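# Getting People to Stop and Stay: A Scent and Sound Corner for the Bednárik Tea Shop

Marketing Technology Project, second-year group report
Group members: Marcela Kubíček, Dalibor Vaněk, Darcy Bergeron
Supervisor: Radoslava Ondrejka
Submitted 15/10/2024

## Where the idea came from

When our group first sat down to choose a client, we had a long list of businesses and very little idea how to choose between them. Darcy had worked two summers at the Bednárik tea shop in Rividdale and kept coming back to the same story — people would walk in, look at the wall of tins, go a bit glassy-eyed and walk out again. The shop sells a lot of teas, and if you don't already know what you like it can feel like being handed a menu in a language you half remember from school. We thought that was a lovely problem to work on, and the owners were kind enough to agree (and to keep us supplied with tea all the way through, for which we are very grateful).

Our brief from the course was to plan, build and test a piece of in-store technology that supports a brand. Bednárik already had a loyalty card and a newsletter, so we left those alone. What the owners wanted was a reason for new customers to slow down and enjoy themselves for a few minutes before they had to make a decision.

## What we built

The Tea Corner is a small alcove near the front window with a padded bench, a pair of headphones and a tablet. The customer answers five simple questions on the tablet. None of them are about tea. They ask things like what sort of weather you enjoy, whether you'd sooner be in a kitchen or a garden, and how you'd like to feel when you leave the shop. The answers point to one of eight tea families. The tablet then plays a short recording made for that family while a little fan box under the shelf gives off the smell of the dry leaves.

Dalibor made all the recordings. The one for smoky teas was done beside a campfire at Stallalcombe in January, and he would like it noted that he went back for a second night after the first lot was ruined by wind. The one for green teas is mostly rain on a greenhouse roof, and it was everybody's favourite by a fair margin.

At the end the tablet shows three teas from the matching family, with the shelf number for each, and offers a card to take to the counter for a free taster cup. We didn't ask for an email address at this point. We talked about it for a long time, and Marcela felt strongly that asking for something straight after a quiet moment would spoil the mood. The owners agreed with her, so the sign-up form went on the back of the taster card, where people could fill it in or ignore it as they pleased.

Most of our planning happened in the shared digital lab on campus, which has long opening hours and a kettle. We booked the end desks whenever we could and made our first version of the tablet screens there, in greens picked to match the Bednárik tins.
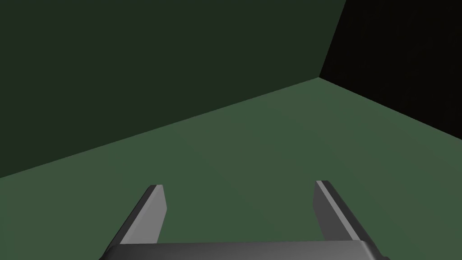
*Figure 1. Simulated gripper facing a green floor and back wall.*

The first screens had far too many words on them. We tried them on classmates and watched them skip straight to the button, so we cut each question down to a single line and made the answers large enough to tap without reading glasses. Tatiana Michalík from the design program gave us an afternoon of her time and talked us into one typeface instead of four. It looked better within the hour.

## The budget

The department gave us a project allowance of $460 and the shop lent us the tablet and the bench. Nearly all of our money went on the fan box and the headphones. We had planned to buy a ready-made scent machine from Grindport, a supplier the owners use for their grinders and scales, but even the smallest model cost more than our whole allowance. The fan box is therefore our own work: a computer fan, a row of little drawers and a good deal of tape. It is not handsome, but it sits under the shelf where customers don't see it, and the smell comes through clearly.

## How the trial went

We ran the Tea Corner for four weeks. Over that time the door counter recorded 2549 visitors to the shop, and 460 of them started the questions on the tablet. (It is pure chance that this is the same figure as our allowance, and it did cause some confusion in our spreadsheet.) Of the people who started, 70 per cent went right through to the end, which was well above what we had dared to hope for.

We also asked customers at the counter whether they would answer a short paper survey. We got 53 back. The main things people told us were:

- They liked sitting down. This came up more than anything to do with the technology.
- The smell helped them choose more than the sound did, although several people mentioned the rain recording by name.
- A few found the headphones awkward with hats or hearing aids, and one person asked us to think about hygiene. We added wipes the next morning.
- Some regular customers felt a bit left out, as the questions were plainly written for beginners.

The last point was one we hadn't thought about at all. A gentleman who has bought the same Assam for years did the questions out of curiosity, was given a chamomile blend and came to the counter quite put out. Darcy made him a cup of his usual and he took it well, but it showed us that a tool for new customers still gets noticed by the old ones.

## What we would change

The scent drawers need refilling every second day or the smell fades, and we were late with this more than once in the second week. If the shop keeps the corner going, there should be a line for it on the opening checklist. The staff suggested this themselves and have already written it in.

We would also like a second path through the questions for people who know their tea. Marcela has drafted one that begins with "What did you drink this morning?" and works outward from there. We ran out of time to record anything for it, though Dalibor has a few ideas involving trains.

On the measuring side, we can say how many people used the corner but not how many of them bought something because of it. The taster cards were meant to help us here. Unfortunately the till has no button for them, and the cards were kept in a jar which was emptied by mistake in the third week. Our supervisor had warned us early on to settle how we would count sales before we settled anything else — we should have listened more closely. A simple code on each card, keyed in at the till, would have done the job.

## Working as a group

We met twice a week for most of the project and got along very well, apart from one rather long discussion about whether lapsang souchong should count as its own family (it does now). Darcy looked after the shop and the survey, Dalibor did sound and the fan box, and Marcela wrote the questions and built the screens. The report was written by all three of us, passed back and forth, which is probably why it runs on in places.

We'd like to thank everyone at Bednárik, who put up with us behind the counter during some very busy mornings, and Tatiana for the typeface. The survey form and the full list of questions are in Appendix A, and the refill schedule is in Appendix B.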